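Can robots do the tidying up yet?

tikmont_tom
My two kids leave foam letters everywhere. Could a machine sort them by now? I'd pay 447 quid — not a penny more.

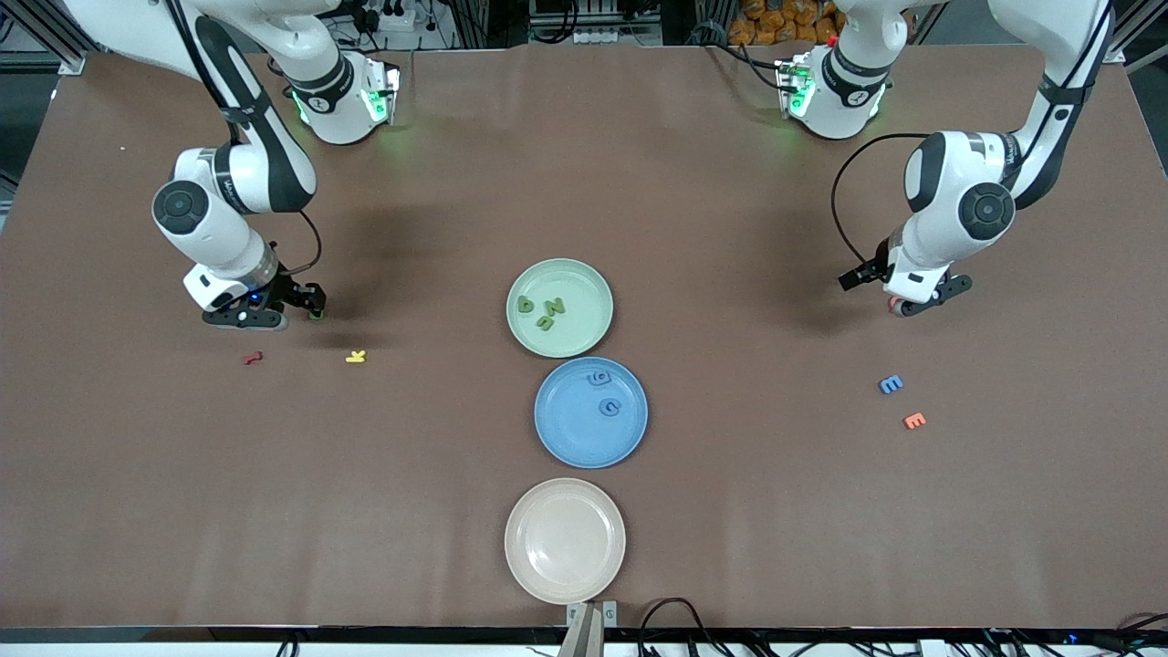

Green letters on the green plate, blue on the blue, a few still to go.

vasylyna_r
Sorting, maybe. My stairs and the washing up, no chance!

oldkettle
Disagree, Vasylyna. Picking up small fiddly bits is the hard part, and two arms like those won't be 447 quid either.

tikmont_tom
Back to bribing them with biscuits then.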